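Stop hiding the hands

Everybody wants to talk about the model. Which one, how big, whose. Fine. I spent most of March at Jiltdale moving toy groceries from one side of a table to the other by remote control, and I'd like to talk about that instead.

We logged 1,469 demonstrations. Five people on the controls, taking turns. Pick up the ketchup, put down the ketchup. Reset. Again. The write-up gave us one line, "data was collected by teleoperation." Passive voice, no names, next paragraph.

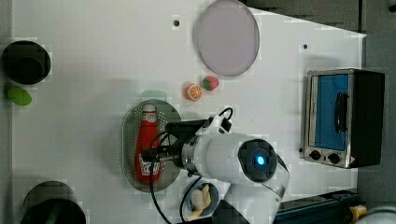

Gripper over the ketchup bottle, play kitchen table at Jiltdale.

That line hides a lot. Two people teach the same grasp and they teach two diffrent things. I come in high and slow, then drop. Wragg comes in sideways and fast, corrects late, gets there sooner than me. Both are good demos. Mixed together without a label, you get an arm that dithers halfway between us. We lost a week to that. The fix was a column in a spreadsheet saying who was driving.

So, argument one: write down who taught it. Initials, shift, how long they'd been sitting there. Anything after 4 p.m. from me is mush and I'd throw it out.

Argument two, the mistakes. The habit is to delete every run with a fumble in it. Clean data! But the fumble and the recovery is the part the arm can't guess. We had 400 runs marked as bad and I'd have kept most. Someone misses a cup, backs off, tries again lower. That's a lesson. Deleting it leaves you with a student who has only ever seen things go right.

Then pay. Operators get treated like they're holding a joystick for fun, hired by the day, gone before the results are in. Rodine, the shop down the road from us, puts new people on the controls Monday and counts their first morning as training data. I've watched that stuff play back. Don't.

Guiding the arm by hand isn't the way out either, before anyone writes in. It's nicer, sure, you feel the weight. Your own body gets in the way and you tire faster. Same problem, somebody's judgment goes in and the name comes off.

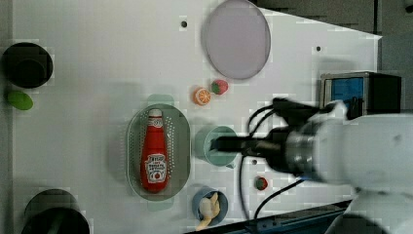 Carol Bainbridge disagrees with nearly all of this. Her view is that if the system cares who was driving then the system is weak, and that labels are a crutch you pay for forever because every new operator needs a new one. Keep the fumbles, she'd grant me, but only the ones with a clean finish.

Maybe. I'd still want the spreadsheet. And the names in the paper, all five of them, next to the people who pressed train.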